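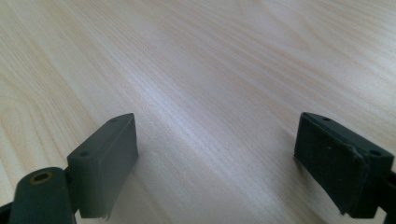
12月分 進捗報告 共用作業室「フライ」の机まわり整備

提出先 サスティエ助成窓口 ニーラム・クラナ様
作成 コリン・イワサキ(ドリビス 施設担当)

1. 今期の概要

今期は、共用作業室「フライ」で使っている作業机の天板の手入れと、机の上に物を置いたままにしない運用への切り替えを進めました。対象の机は13台です。前回の報告時点では天板の手入れが終わっていたのは3台でしたが、今期末までに全台の手入れを終えています。運用の切り替えのほうは途中です。棚が足りず、予定していた収納の移し替えが一部残っています。

冒頭の写真は、天板です。淡い色の木の板で、木目が斜めに細かく通り、奥のほうには弧を重ねたような模様も出ています。表面に物はなく、木目のほかに目につく印もありません。光の当たるところは白く反射しています。この反射については利用者から意見が出ていますので、4に書きます。

予算は、助成金のうち382ユーロを今期に使いました。内訳は5にあります。

2. 実施したこと

2-1 天板の手入れ

作業はベアト・タナーとクワメ・アリーが担当しました。利用の少ない日曜の午前にまとめて行い、終わらなかった分は平日の閉室後に回しました。

手順は前回の報告に書いたものとほぼ同じです。机の上の物をすべて下ろし、乾いた布でほこりを取り、固く絞った布で木目に沿って拭きます。テープの糊が残っているところは、へらで端を浮かせてから取りました。そのあと細かい紙やすりを木目の方向に軽くかけ、粉を取り、仕上げの油を薄く塗って一晩置きます。翌日に乾いた布で拭き上げて終わりです。

前回から変えたのは油の量です。最初の3台では一度に多く塗ったため、翌朝になってもべたつきが残り、利用開始を半日遅らせました。今期は布に少量だけ取って伸ばし、足りないところに二度目を塗る方法にしました。翌朝の時点で使える状態になり、開始の遅れは出ていません。

紙やすりについては、タナーから目の粗さを一段上げたいという提案がありました。窓側の机で試したところ、糊の跡は早く取れましたが、その部分だけ手触りが変わりました。残りの机では使わず、試した机は細かいものでかけ直しています。

深い傷のある机が2台ありました。削って平らにすると周囲との段差が出るおそれがあるため、傷はそのまま残し、角のささくれだけを落としました。使用に支障はないと判断しています。

2-2 机の上の物の整理

手入れのために机から下ろした物は、すべて一度、部屋の奥の仮置き場に集めました。仮置きの期間は7日とし、入口の掲示板と利用者向けのメールで知らせました。

期間中に持ち主が引き取ったのは、筆記具、充電器、マグカップ、製本途中の冊子などです。引き取りのなかった物のうち、共用で使えるはさみ、定規、カッターマットは備品の棚に移しました。残りは名前の有無で分け、名前のある物は本人に連絡し、ない物は箱に入れて事務室で保管しています。保管期限は次の報告期間の終わりまでとする予定です。

乾いたペンや使い切った糊の容器など、明らかに使えない物は処分しました。処分の前にレベンテ・ビダが中身を確認し、一覧を作っています。ご希望があれば送ります。

2-3 利用の決まり

机を離れるときは天板の上に何も残さない、という決まりを作りました。文面は次のとおりです。

席を立って戻らないときは、机の上の物をすべて片づけてください。
続きの作業がある物は、名前を書いて棚の「作業中」の段に置いてください。
飲み物はふた付きの容器に入れてください。
テープを天板に直接貼らないでください。固定が必要なときは備品のマットを使ってください。
切る作業には必ずカッターマットを敷いてください。
こぼしたときはすぐに拭き、拭いても跡が残る場合は担当まで知らせてください。

掲示は入口と棚の横の両方に出しました。机ごとに小さな札を置く案もありましたが、机の上に物を増やすことになるので見送りました。

3. 現在の状況

天板の手入れは全台で完了しています。手入れ後に新しくついた汚れとしては、入口に近い机で輪じみが見つかり、その部分だけ油を塗り直しました。跡は薄く残っています。

片づけの決まりは、閉室時の見回りで確認しています。始めた週は物が残っている机が毎晩ありました。その後は減り、月末の週に物が残っていたのは3回で、いずれも「作業中」の段が埋まっていて置く場所がなかったものです。利用者の側の問題というより、棚の容量の問題と見ています。

棚は当初、ビジエの倉庫から使っていない物を譲り受ける計画でした。先方で引き渡しの時期が延び、今期中には届いていません。代わりに廊下の低い棚を借りて使っていますが、奥行きが足りず、大きな紙の作品を平らに置くことができません。大判の作品を作る利用者には、当面、筒に入れて立てて保管するようお願いしています。

共用のはさみと定規は、棚に移してから所在がわかりやすくなったという声がありました。一方で、カッターマットは利用の重なる夕方に足りなくなります。買い足しは次期の予算で考えています。

4. 利用者からの意見

期間中に掲示板とメールで受け取った意見のうち、今後の作業に関わるものを載せます。

天板が明るくなり、紙の端が見分けにくいという意見がありました。白い紙を切る作業では、下に色のついたマットを敷いてもらうことで対応しています。

窓からの光や天井の照明が天板に反射してまぶしい、という意見が窓側の席から出ています。午後3時ごろが特に気になるとのことでした。アリーが机の向きを変えて試し、窓と平行に置くと少し楽になるとの感想を得ています。ただし、その配置では通路が狭くなり、車いすで奥まで行けません。通路の幅を優先し、配置は元に戻しました。次期は窓に薄い布を掛ける方法を試します。

油のにおいが気になるという意見もありました。塗った翌日は午前中に窓を開けるようにし、その後は同じ意見は来ていません。

広く使えるので大きな型紙を広げやすくなった、という感想が洋裁の利用者からありました。隣の席との境目がわからなくなったという声もあり、こちらには今のところ対応していません。机を2台つなげて使いたいときは、先に隣の方に声をかけるようお願いしています。

5. 支出

今期の支出は合計382ユーロです。

仕上げ用の油 146ユーロ
紙やすり、布、へら 68ユーロ
カッターマット 93ユーロ
保管用の箱と名札 41ユーロ
掲示物の印刷 34ユーロ

人件費はドリビスの通常業務の範囲で負担しており、助成金からは支出していません。領収書の写しは別便で送ります。油は前期の見積もりより多く買っていますが、未開封の缶が残っているため、次期の塗り直しはこれで足りる見込みです。

棚の運搬費として確保している分は、引き渡しが延びたため未使用です。次期への繰り越しをお願いしたく、別紙の申請書を添えます。

6. 計画との違い

当初の計画から変わった点は次のとおりです。

棚の設置は今期から次期に移りました。
机の向きの変更は、試した結果、取りやめました。
深い傷の補修は行わず、ささくれの処理だけにしました。
保管用の箱は計画にありませんでしたが、持ち主のわからない物が見込みより多く、追加で購入しました。

7. 次期の予定

棚が届きしだい、「作業中」の段を移し、低い棚は廊下に戻します。大判の紙を平らに置ける段を一つ設けるつもりですが、棚板の幅を実物で測ってから決めます。

天板は、利用の多い入口側の机から順に状態を見て、油の切れているところだけ塗り直します。全台を一度に行う予定はありません。見回りの記録用紙には輪じみと糊の欄を加えました。次の報告にはその記録を付けます。

窓の布は、まず一面だけに掛けて試します。部屋が暗くなりすぎる場合は取り外します。

事務室で保管している物については、期限の前にもう一度メールで知らせ、引き取りのない物の扱いはビダと相談して決めます。

8. ご相談したいこと

運搬費の繰り越しの可否を、次の打ち合わせまでにお知らせいただけると助かります。認められない場合は、運搬をドリビスの車で行えるよう社内で調整しますが、棚を分解する必要があるため、設置はさらに遅れます。

カッターマットの買い足しを備品費に含めてよいかどうかも、あわせてご確認ください。今期は消耗品として計上しています。

作業室の見学をご希望の場合は、閉室後の時間でご案内できます。日程はイワサキまでご連絡ください。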